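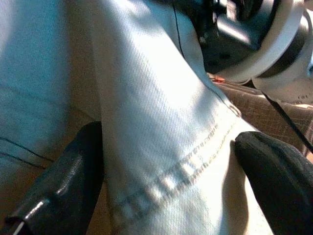 Figure 1. Light blue denim held at a stitched hem between two gripper fingers.

Week 4: Who handles the cloth?

Cloth is a lovely subject for us, I think, as it folds and slumps however it likes, and people who sew for a living read it with their fingertips. When Shahla Salehi spoke with 17 machinists at Kovlow, most worried less about losing work than about losing the feel of it — and the chat between benches! Please bring one task from your own workplace that you'd happily hand over, and one you'd rather keep.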